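Open Day FAQ: Visiting the Jekus Workshop

I've been answering the same emails for a couple of weeks now, so I'm putting everything on one page. If your question isn't here, write to me anyway. I like getting them, I'm just slow on the weekends.

When is it?

June 5, 2025. Doors open at 4 in the afternoon and we keep going until the last visitor wants to go home (within reason, I do have a bed). It's a Thursday, yes, and I know some of you have school the next morning. The short demo is the first thing we run, so you can see it and still be home for dinner.

Where do I go?

We're in the Petchrat building, ground floor. Come in by the side door, the one facing the parking lot. The front door belongs to the print shop and they are very patient people, but in May we sent them a few dozen lost visitors in one evening and I'd like to do better this time. There'll be a paper sign with an arrow.

Do I have to sign up?

For just wandering in and looking, no. For the hands-on session, yes please! There are 96 places, split over the evening, and they went fast last time. If you've signed up and can't make it, drop me a line so I can give your spot to somebody on the waiting list.

Does it cost anything?

Nope. Coffee's free too. It's not great coffee.

What will I see?

Mostly people teaching a robot to do small everyday jobs: picking up a bottle, folding a cloth, moving a plant from one spot to another without knocking it over. We call the project Diviritz, and it's the thing nearly all of us spend our days on. You'll see the recording side first, where a person does the job by hand with one of our grippers, and then the robot side, where the arm has a go at the same job.

If you're hoping for a walking, talking humanoid, I'm sorry, we don't have one. I get asked this more than anything else. Kids are usually let down for a minute and then they get to hold a gripper and all is forgiven.

What is the hand-held gripper, exactly?

Picture a pair of big robot fingers on a handle. You squeeze, they close. A camera rides along on it and sees more or less what the robot would see if the fingers were its own, so when you pick up a cup with it, you're leaving behind a recording the robot can learn from. No programming needed on your part, and you don't need the robot next to you either. I think that's the neatest bit of the whole evening, and I've been looking at these things for years.

Can I really try it myself?

Yes! That's what the sign-up is for. You get a gripper, a table, something to pick up and one of us standing nearby to help. Most people start out squeezing far too hard. Then they start moving very, very slowly, like they're carrying soup. Somewhere in the third or fourth try it begins to feel like a hand, and that's usually when we have to ask them to give it back.

Is it hard?

The first job isn't. Cloth is hard. Cloth is hard for everybody, me included, and please don't feel bad if you spend your whole turn chasing a corner around the table.

How many tries does a robot need before it can do something?

Depends a lot on the job. For the bottle demo we're showing this time, we recorded 266 tries, by 7 different people, and it works well on most evenings. I won't promise more than that. When it misses, we leave it missing so you can watch what it does next. I used to rush over and reset everything, and visitors told me they liked the misses better.

Will you keep my recording?

Only if you say so. There's a form by the door with two boxes on it. Check the first and your tries go in with the rest of our practice material. Check the second and we wipe them that night. If you check neither, I treat it as a no. We blur faces before anybody outside the team gets to look at anything, but if you'd still rather not be recorded at all, tell us and we'll find you a place to watch from where the cameras aren't pointed.

What's with the square black-and-white patterns?

They're markers. A camera can spot one very easily and work out where it is and which way it's tilted, so we stick them on things we want to keep track of, the grippers for one. They look a bit like the square codes you scan for a restaurant menu, and every time we open the doors somebody tries it with their phone. It won't take you anywhere, sorry.

Is the room set up like a lab?

Less than you'd think. We want the robot to learn in a place that has the sort of stuff a home or a small office has, so there's a fridge and a coat rack and a potted plant in with the monitors and the workbench. We move things on purpose between sessions, too. If every recording had the same desk in the same place, the robot would get very good at that one desk and be useless at yours.

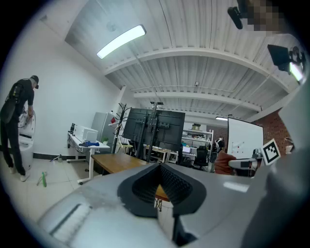 It does mean the floor gets busy. Look down now and then when you walk around, especially near the walls, where we run power to things. Strollers are fine but I'd park them by the door. Wheelchairs get through the whole room without trouble, and if you let me know you're coming I'll clear the wider path before you get here.

Can I bring my kids?

Please do. The grippers are a bit heavy for very small hands, so for the little ones we hold the handle together with them. School age and up can manage alone. The arm itself sits behind a line of tape and I'm strict about the tape, with grownups as well.

Can I touch the robot?

Not while it's running. Once it's switched off at the end of each demo, we let people come up and have a close look, and you can move the fingers with your own hand. They're softer than people expect.

Can I take pictures?

Sure, of the machines and of your own group. Ask before you put other visitors in your shot. Please skip the whiteboards if they have writing on them, as some of that is unfinished work.

What's Zasum? I saw it on the flyer.

Zasum is the little program that plays back your recording on the big monitor. You finish your turn, we load it, and you see your own tries from the gripper's point of view. It's a strange feeling, watching your hand be a robot hand. A few people have asked to take a copy home. Bring a USB stick and we'll do our best, though it's first come, first served and the line gets long after dinner time.

Will there be food?

Cookies, until they're gone. No food at the tables, please. Crumbs get into the finger pads and I'm the one who cleans them out with a toothbrush.

I can't come this time. Will you do another?

We'd like to do one in the fall. No date yet. Send me your email address and I'll write when I know, and you'll get first pick of the hands-on places.

I work on something like this. Can we talk?

Yes, but come late! Early in the evening I'm running between the door and the demo and I'll be terrible company. After the last hands-on group I usually sit down by the workbench with whatever cookies I've managed to hide, so find me there.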